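Foire aux questions – Coiffeuses et mobilier de chambre

Quels sont les délais de livraison ?
Les articles disponibles à l'entrepôt de Wevevville sont expédiés sous 8 jours ouvrés. Les modèles fabriqués sur commande, dont ceux de la collection Zein, requièrent un délai de 40 jours.

Le montage est-il compris ?
La mise en place du meuble et la fixation du miroir sont assurées par les livreurs dans la pièce désignée par le client. Le débarras d'un ancien meuble fait l'objet d'une demande distincte, à formuler lors de la commande.

Le tabouret est-il vendu avec la coiffeuse ?
Cela dépend de la collection. La fiche de chaque article précise la composition de l'ensemble. Un tabouret peut également être commandé seul.

Comment entretenir les parties sculptées ?
Il convient de dépoussiérer les moulures et les rosaces à l'aide d'un pinceau souple et sec. Les produits abrasifs ou alcoolisés sont à proscrire. Les boutons dorés s'essuient avec un chiffon doux, sans lustrant.
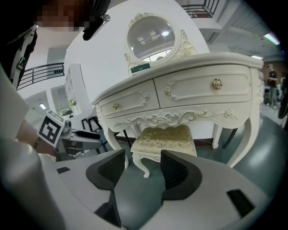

Les assises en brocart ne doivent pas être lavées à l'eau. Un nettoyage à sec par un professionnel est recommandé.

Puis-je remplacer un bouton de tiroir ?
Oui. Les boutons sont disponibles à l'unité auprès du service après-vente, sur présentation de la référence du meuble.

À qui adresser une réclamation ?
Toute réclamation doit être transmise par écrit à Mme Lucienne Guérin, service clientèle, Maison Brolletti. Une réponse est apportée sous 13 jours.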